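Hand-held demonstration

Hand-held demonstration is a method of teaching a manipulation task to a robot in which a person performs the task while holding the same type of gripper that the robot will later use. The motion of each gripper, its opening width and the view from one or more cameras are recorded together. A policy is then trained on the recordings. The method belongs to the wider field of learning from demonstration, with kinesthetic teaching and teleoperation.

In kinesthetic teaching the operator pushes the robot's own arm through the motion. In teleoperation the operator drives the arm from a distance, often with a leader arm or a pair of controllers. Both need a working robot for every hour of recording. Hand-held grippers remove that requirement, but the person can reach poses that the robot cannot, and such recordings have to be filtered out before training.

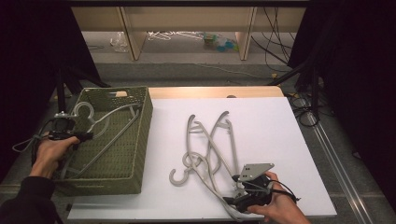
Sorting and transfer tasks are common in two-handed recording. Thin, hooked or interlocking objects are considered difficult, as lifting one item tends to move its neighbors. The Hadgu protocol, described by Linnea Rønning, sets a minimum of 500 demonstrations for a task of this type and more than 1000 where the starting arrangement is changed between takes. The later Pudico protocol raised the second figure to 2000 and added a check of gripper calibration at the start of each session.

Related articles
Kinesthetic teaching
Leader-follower teleoperation
Bimanual manipulation
Parallel gripper
Hadgu protocol
Custamov calibration
Wovo (software)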